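Student Projects > Manipulation > Microwave task, gripper demos

wuisan_lab
Posted 26th March
We're on the microwave task for our club project this term. Door open, meat in the fingers, next step is getting it inside and closing up.
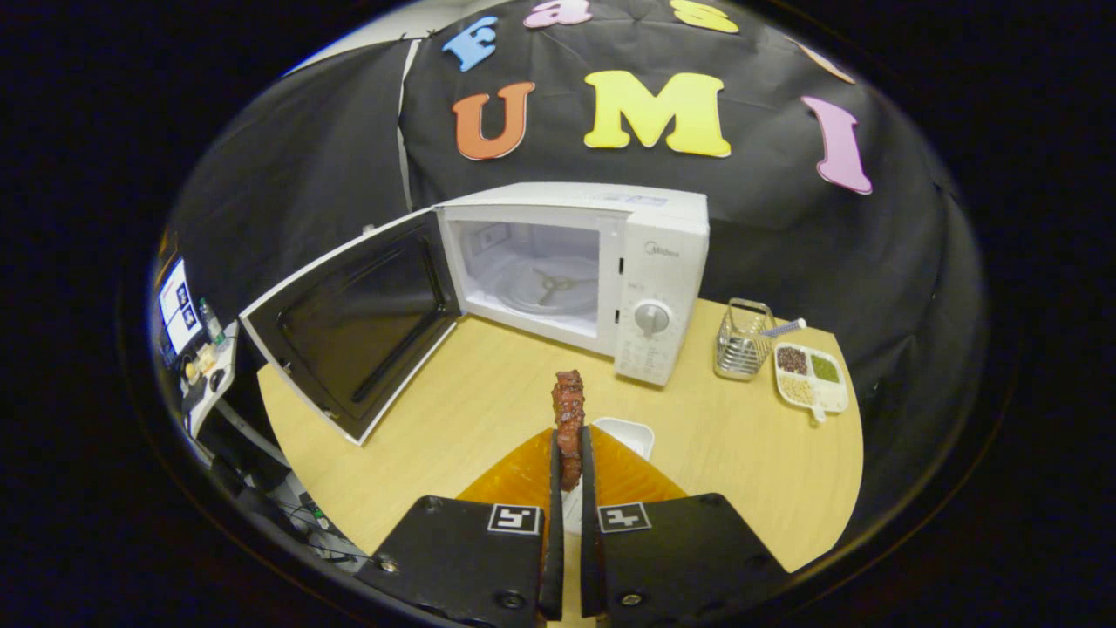

We have 209 demos so far and want to train this week. My question is whether to keep the open door as the starting point or record the door opening as part of the same demo. Right now they are separate tasks.

trurside_kit
Keep them separate. We joined ours last May and the policy kept going back to the door after it had already let go of it. Splitting them fixed most of that.

Sitska
I'd go the other way. If you split, you need something to decide when one ends and the next starts, and for a student team that is one more thing to break at the demo day. Record it whole.

trurside_kit
That's a two-line check on the gripper width. We never had it break.

Sitska
It works until somebody changes the grip. Ours failed 11 times in one afternoon after we swapped the pads.

rkhoo
Are you varying where the food goes in? The turntable support has three arms, and if you always aim at the same spot the model will only learn that spot. Also check how upright you hold the piece on the way in. A tall piece can catch the top of the opening.

wuisan_lab
Not varying it much, no. Three people recorded and we all go for the middle. Can redo some of them.

Drelham
Don't redo them, add to them. Our set ended up at 2,768 and the early ones were all the same placement. It still trained fine once the later ones were mixed in.

rkhoo
Agree with that. I'd still leave out any where the fingers touch the door — those taught ours to lean on it.

Sitska
Disagree, keep a few. It will touch the door sooner or later and it needs to know how to back off.

wuisan_lab
OK. Keeping the tasks split for now, adding demos with the food off center, and I'll tag the ones with door contact so we can train with and without. Rohani Khoo (rkhoo here) is sending me her list of placements. Will post numbers when the first run finishes.

trurside_kit
Post the width values too if you log them.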